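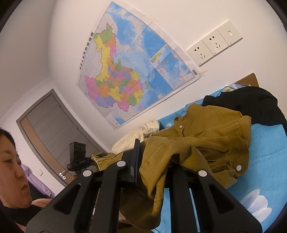

9.6.23

So, Halbzeit in unserem Projektsemester, und ich komme endlich mal wieder dazu, was zu schreiben! Wer im Mai schon mitgelesen hat, weiß ja: Wir wollen einem Roboter beibringen, Wäsche zusammenzulegen. Klang beim Kickoff nach einem netten kleinen Thema (Zerrin meinte damals, wir seien bestimmt vor allen anderen Gruppen fertig, haha).

Momentaner Stand: 2.849 Aufnahmen. Bis zur Zwischenpräsentation sollen es 3.000 sein, das ist also wirklich in Reichweite. Eine Aufnahme heißt bei uns: Kleidungsstück aufs Bett, Handgreifer nehmen, Stück greifen, falten, ablegen, fertig. Dann alles wieder zerknüllen und von vorn. Nach 40 Stück am Stück merkt man das ordentlich im Handgelenk, deshalb wechseln wir uns inzwischen ab.

Mein persönlicher Endgegner ist die Cordjacke. T-Shirts gehen mir mittlerweile fast im Schlaf von der Hand, aber Cord ist dick, will nie so liegen, wie ich will, und mit nur zwei Fingern kriegt man den Kragen einfach nicht vernünftig zu fassen. Abundio schwört darauf, zuerst die Ärmel nach innen zu schlagen und den Kragen ganz zum Schluss zu machen. Ich fange lieber oben an. Wir haben darüber ernsthaft eine halbe Stunde diskutiert und dann beschlossen, beide Varianten aufzunehmen und getrennt zu beschriften. Mal sehen, womit das Modell besser klarkommt!

Apropos Beschriften: Das ist der Teil, um den sich alle drücken. Higinio hat dafür ein kleines Skript geschrieben, es heißt Plillo (fragt nicht, er verrät selbst uns nicht, wo der Name herkommt). Plillo sortiert die Videos nach Kleidungsstück vor und wirft alles raus, was zu kurz ist. Letzte Woche hat es leider auch acht völlig brauchbare Aufnahmen rausgeworfen, die durften wir dann von Hand aus dem Papierkorb fischen.

Fürs Training ist Jaqueline zuständig. Der erste Durchlauf war, na ja, lehrreich. Handtücher: super. Hosen: geht so. Bei allem mit Knöpfen hat der Arm das Teil gepackt, hochgehoben und dann in aller Ruhe neben den Tisch gelegt. Ich hab Tränen gelacht, unsere Betreuerin eher nicht.

Als Nächstes kommen Hemden dran und danach nochmal dunkle Sachen, davon haben wir bisher viel zu wenig. Falls jemand von euch schwarze Pullis übrig hat, gern in jeder Größe: einfach in die Kommentare schreiben, ich hole sie auch ab!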